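October 12, 2021

Parish registers, Mudgway chapel. Continued from last time.

Today I finished the second baptism book. The two books together give 799 entries, if I count the twins at Gomlow as two and not as one line like the clerk wrote them. I have changed this in the table. Please do not change it back.

The problem with the preacher's name is still open. In the first book he signs as "minister of the word", in the second only as "elder". I believed at first that they are different men, but the hand is the same, especially the long tail on the letter y. Maybe the congregation changed its rules after the split with Purside. The Purside minute book should say it, but pages are missing for exactly these years.

Also strange: four children are baptised twice, once at Mudgway and again at Salport. The parents were perhaps not satisfied with the first baptism, or the Salport people did not accept it. I would like to know what the Salport chapel taught on this. Their printed confession says only "one baptism", and this can be read in both ways.

To do:
check the spelling of Gomlow in the early entries (Gomlo, Gumlow)
ask the archive for the Salport members' roll, they open it again in November
compare the ink on the last page, it looks later to me

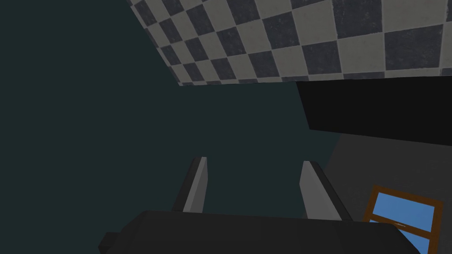 The last page also has a hymn verse written upside down, without number. I did not find it in the chapel hymnal. It could be from the older collection which they used before the split, and then we would have a small proof that the book was started earlier than the cover says. I copied the verse in the back of this notebook, with the spelling as it stands.

Burials are not started yet.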